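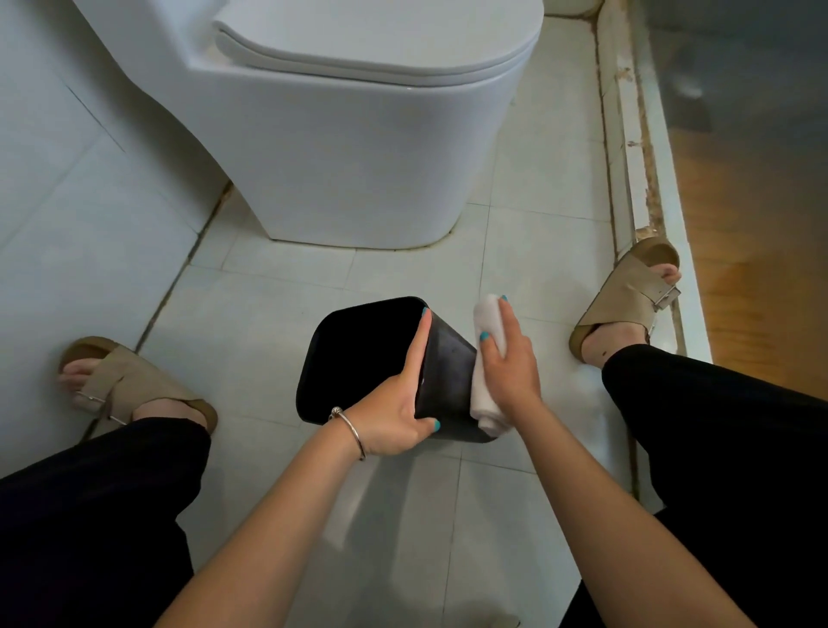
Repaso de la papelera negra del baño con el paño blanco doblado.

Cuaderno del taller, marzo. Asunto: el antical magnético de Bilport. Sigo sin creérmelo.

9:15. Montado el aparato en la toma fría del banco de agua, antes del calentador pequeño. Son 2 piezas imantadas que abrazan el tubo y se cierran con brida. El tubo es de cobre, por si alguien pregunta luego. El folleto dice que el campo "reordena los minerales" y que la cal "pierde su capacidad de adherencia". Ni una cifra en todo el folleto, ni una dureza de entrada, ni un caudal. Hay un dibujo de bolitas desordenadas a la izquierda y bolitas en fila a la derecha, y con eso se supone que tengo que firmar la compra para todo el edificio Carroll.

Apunto antes de empezar lo que espero, para no hacerme trampas después: espero que no pase nada medible con la dureza (eso hasta el fabricante lo admite en letra pequeña) y muy poca cosa, o nada, con el depósito. Si me equivoco lo dejo escrito igual.

Cómo lo hago. Dos líneas sacadas de la misma T, una con imanes y otra sin ellos, y las dos al mismo tipo de hervidor Zerketti. Los hervidores son nuevos, de la misma caja. Lleno cada uno con 1.000 ml, hiervo, dejo reducir hasta 200 ml, tiro el resto, y vuelta a empezar. Al final del ciclo largo se seca el hervidor boca abajo y se pesa en la balanza buena. La balanza mala ya sabemos cómo es, la de la tapa pegada con cinta no vale para esto.

Pega que me pongo yo a mí mismo: con esa reducción la cal precipita de forma mucho más bestia que en una tubería normal. Los de Bilport dirán que la prueba es injusta. Puede ser. Pero el folleto menciona expresamente "hervidores y cafeteras" en la lista de cosas que se van a salvar, así que hervidores tendrán.

11:30. Primer problema, y es mío. Tenía la línea de control pegada a la otra, separada apenas por el grosor de la abrazadera. Si el campo hace algo, que lo dudo, podría estar tratando también el agua de control. He movido la línea al otro extremo del banco con un tramo de manguera. Ahora la línea de control tiene manguera y la otra no, lo cual es una diferencia que no me gusta, de modo que he puesto el mismo tramo en las dos. Todo lo hervido hasta ese momento no cuenta. Tachado en la hoja, sin borrar.

12:10. Dureza con tiras en las dos salidas: mismo color. También con el kit de gotas, que es menos bonito y más fiable, y el viraje sale en la misma gota. O sea que el calcio sigue ahí, como era de esperar. Hay que repetirlo cada vez que alguien entra y dice "ah, entonces ablanda el agua". No ablanda. Un descalcificador de resina quita calcio y pone sodio, y se mide. Un imán en un tubo no quita nada. Lo que se discute es si la cal que precipita lo hace en otra forma cristalina, más suelta, que se vaya con un trapo en vez de pedir vinagre. Esa versión de la promesa por lo menos se puede comprobar.

Lo de la forma cristalina tiene algo detrás, lo reconozco. Calcita y aragonito existen y no se pegan igual. He leído resultados a favor y en contra, y los que salen a favor suelen trabajar con agua que recircula muchas veces por el campo. En el edificio Carroll el agua pasa una vez y se va por el grifo. Me parece un detalle bastante gordo para que el comercial lo despachara con un "funciona en ambos casos".

15:45. Después de comer, segunda tanda en marcha. A ojo los dos fondos están iguales: velo blanco, más denso en el borde de la resistencia, con unas escamas sueltas. Le he pedido a una compañera que los mirase sin saber cuál era cuál y dijera cuál estaba más limpio. Eligió el de control. No significa nada, una mirada sola es una moneda al aire, pero lo apunto con cierto gusto y también apunto que me ha dado gusto, que es justo la clase de cosa que estropea una prueba. Para mañana, hervidores marcados por debajo y que los rote otra persona.

16:30. Prueba del trapo. Pasada de paño seco por el fondo de cada hervidor, mismo paño doblado por caras distintas, sin apretar a propósito. De los dos sale polvo blanco y en los dos queda cal agarrada. Me gustaría un método mejor que "sin apretar a propósito". Idea: un taco de peso conocido forrado de tela, arrastrado siempre la misma distancia. Buscar en el cajón de los restos de aluminio.

Sobre el caso Como. El comercial lo sacó otra vez por teléfono: que en la obra Como lo pusieron y "dejaron de tener quejas de los baños". He pedido el parte de mantenimiento y ha llegado, para mi sorpresa. En el mismo mes en que pusieron los imanes cambiaron los difusores de las duchas, cambiaron el producto de limpieza y subieron la frecuencia de los repasos. Con eso dejo de tener quejas yo también, y sin imanes. No digo que mientan. Digo que hicieron cuatro cosas a la vez y le han dado el premio a la que se vende en caja.

Y otra cosa del parte: las quejas de antes eran de "manchas blancas en mamparas y griferías". Eso es agua que se evapora encima del cromado. La cal que queda ahí es toda la que llevaba la gota, adherente o no. Si el imán la volviese más fácil de quitar se notaría en el tiempo de limpieza, y el tiempo no lo apuntó nadie, ni antes ni después. Pedir a limpieza que lo apunte por baño durante el próximo mes, con hoja sencilla, hora de entrar y hora de salir. Si les pongo más casillas no la van a rellenar y tendrán razón.

17:50. Pesada provisional, hervidores secos y fríos. La diferencia entre los dos es más pequeña que la que me da la balanza pesando dos veces el mismo hervidor. Por tanto, hoy por hoy, no hay diferencia que contar. Eso tampoco demuestra que el cacharro no sirva — demuestra que con esta tanda y esta balanza no lo veo. Quien quiera gastar el presupuesto en él tendrá que verlo en alguna parte.

Pendiente:
cambiar los imanes de línea y repetir entera la tanda, por si el culpable de algo es el hervidor
recuperar el taco de aluminio
preguntar a Bilport con qué caudal y qué dureza probaron, por escrito, nada de teléfono
pedir precio de una resina pequeña solo para el circuito de caliente, para tener con qué comparar
vinagre, que queda media garrafa

18:05. Contestan los de Bilport que el efecto "se aprecia a partir de las primeras semanas de uso continuado". Eso en el folleto no venía. Dejo el banco montado y la línea abierta con un hilo de agua por la noche, con el cubo debajo y el desagüe comprobado. No cerrar la llave azul, por favor.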